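How to compare two sets of fingertips on a hand-held gripper, using cloth

This guide explains how I compare fingertip pads for a hand-held gripper with a wide-angle camera on it. It is written for people who already have a gripper which opens and closes, and who now must decide which pads to put on it for soft things. I am not a mechanical engineer by education. I learned most of this by making the test badly the first time and repeating it in April with better rules.

The two pads in my comparison are called Clastard and Fatis in our workshop. Clastard is the ridged one. Fatis is the softer one, without ridges. The names come from the labels on the storage boxes and they have no deeper meaning. If you have other pads, put your own names.

What you need

One hand-held gripper with the camera already fixed
Two sets of pads, both new or both equally used
A few pieces of cloth of different thickness
A table or other flat surface where the cloth can lie freely
A small screwdriver that fits the pad screws
A notebook, or a spreadsheet if you prefer
A soft brush and a damp wipe for cleaning the pads

Choose the cloth first

Many comparisons that I have read use wooden blocks and plastic cups. These are good for measuring force, but they tell you very little about laundry, kitchen towels or bed covers. A block has edges and the pad finds them easily. A cloth has no edge in the middle, so the pad must make one by pinching.

I recommend at least three kinds. Take one thin cotton, one thick knitted piece, and one smooth material such as the lining of a jacket. Wash all of them before the test and do not use softener. With softener the fibres become slippery, and in my first attempt the Fatis pad looked much worse than it was, only for this reason.

A printed or woven pattern is a great help. Checks are the best, in my opinion. When you look at the recording afterwards, the lines of the checks tell you how the cloth moved before it lifted. With plain white cloth you see a grey cloud and you must guess.

Fix the pads and check the jaws

Take off the old pads and clean the mounts. Dust under a pad will tilt it, and then the two tips do not meet. Put the screws in by hand first, all of them, and tighten them only when the pad sits flat.

Now close the jaws slowly without anything between them and look from the side. The tips should touch first, then the rest of the pad. If the lower part touches first, the gripper will push thin cloth out in place of catching it. On my gripper this was the case with one Fatis pad, and I corrected it with a strip of paper under the mount.

Open and close 12 times. Listen for scratching. If one jaw arrives later than the other, do not continue with the test, because every grasp will pull the cloth to one side and you will blame the pad for it. Check the pivots in this case. A pivot which is too tight is more common than a bent arm.

Check the camera view

Switch on the camera and hold the gripper over the cloth in the position you will really use. Both fingertips must be in the view when the jaws are open, and also when they are closed. With a very wide lens the straight things will look bent, and this is normal. What matters is that the tips are visible and that the area between them is not covered by your own hand.

Pay attention to the light. A lamp at the side of the table can burn out a part of the picture completely, and if your cloth is under this part you lose the data. You do not need to remove every bright spot. It is enough that the cloth near the tips keeps its pattern. I lock the exposure after I have placed the gripper over the cloth, so the brightness does not jump when I go down.
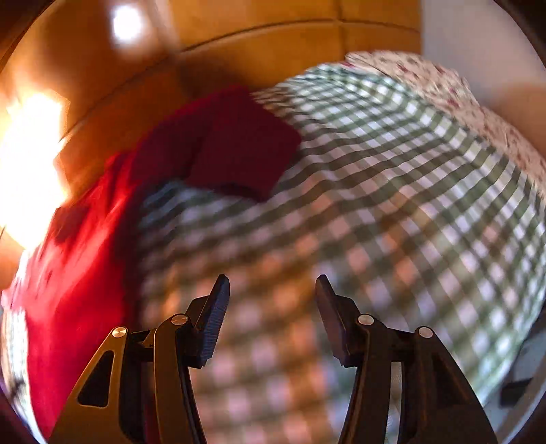
The height at which you start is more important than I first believed. If you start very near to the cloth, you cannot see which fold you are choosing. If you start too high, you correct the direction on the way down and every attempt becomes different. I start with the tips 80 mm over the surface. I made a small cardboard stand with this height and I put the gripper beside it before each attempt.

Also think about the focus. On most small cameras of this kind the focus is fixed, and something will be unsharp: either the pads, or the cloth directly between them, or the far part of the table. Decide which one you can accept. For comparing pads I want to read the ridges and the nearest folds when the tips are down on the cloth. The far side may be soft.

Make the grasps

There are two grasps that I find useful, and you should not mix them in the same table.

The first is the fold grasp. The cloth already has a raised fold and you go down with one jaw on each side of it. Close, wait two seconds, lift straight up, wait again, put down. This is the easy one. Good pads will almost always succeed with it, so it is mainly a check that your gripper is healthy.

The second is the flat grasp. You smooth the cloth with your hand, go down until the tips touch it, press lightly and close. The pads must pull the material together and make their own fold. Here the difference between pads becomes visible. Do it slowly. When I closed fast, the smooth lining slipped out with both sets and I learned nothing.

Make 28 attempts of each grasp with each set of pads. It sounds like much, but one attempt takes less than a minute when you have the rhythm. Change the pads in the middle and not only at the end of the day: half of the attempts with Clastard, then all with Fatis, then the other half with Clastard. In this way, if your hand becomes tired, both sets suffer from it in a similar manner.

After each attempt shake the cloth once and put it back loosely. Do not arrange it nicely. I noticed that I was arranging it more nicely for the pad I liked.

What to write down

Keep it simple. I have one line per attempt with these columns:

pad name
cloth
fold or flat
held, slipped, or missed
number of layers caught
remark

"Slipped" means that the cloth left the table and then fell. "Missed" means that it never left the table. It is worth keeping these two separate. Slipping is usually a question of the pad surface. Missing is usually a question of the tip shape or of your aim.

The number of layers is easy to forget. When there are several cloths in a heap, a pad with strong ridges can take two at the same time. For tidying a basket this may be fine. For folding it is a real problem, and the recording will look like a success if you do not write it down.

Reading the recordings

I load the recordings into Bodin, our small script for cutting and naming clips. Any video player with frame stepping will do the same work. Go to the moment when the tips touch the cloth and step forward slowly.

Look at the pattern lines beside the tips. If they run towards the gap from both sides, the pads are pulling evenly. If they move on one side only, the jaws are not equal or you held the gripper at an angle. If they do not move at all and the pads close, the surface is sliding over the fibres and you need more pressure or another material.

Compare also the moment of lifting. With good contact the cloth hangs from a narrow point and the lines meet there. With weak contact you will see the point travel down towards the end of the tips before the cloth falls.

My results, for orientation

On thin cotton with the flat grasp, Clastard was clearly better. Its ridges caught the cotton early, and I needed less pressure. On the thick knitted piece there was no difference that I would defend. On the smooth lining Fatis was better, which surprised me, as I had expected both to fail. The softer surface seems to stick to it a little, while the ridges only touch it in lines.

Clastard took two layers more often. It also collected fluff between the ridges, and after nearly 50 grasps on the knitted piece I had to brush it, because it began to slip. Fatis needs only the damp wipe, but it must dry completely before you go on.

For our project, Haludwood, which is mostly about sorting household textiles, we stayed with Clastard and accepted the brushing. If your work is with raincoats or linings I would begin with the other one.

Common problems

The cloth turns while it is lifted. Your tips are probably not parallel. Loosen the mounts and repeat the closing check.

Everything slips in the afternoon and not in the morning. Clean the pads and look at the screws. In my case one screw was loose by half a turn.

The pad tips are not visible when the jaws are open. Move the camera back a little or tilt it down. Do not reduce the opening only to get a better view, as this changes the grasp.

The cloth comes up together with the one below it. Try less pressure first. If it continues, go in from the side of the fold with a lower angle.

The results are different for two people. This is normal. Let each person do the full set with both pads, and compare only inside the same person.

I plan to repeat the flat grasp with damp cloth when the new mounts are ready, and I will add the table to this page.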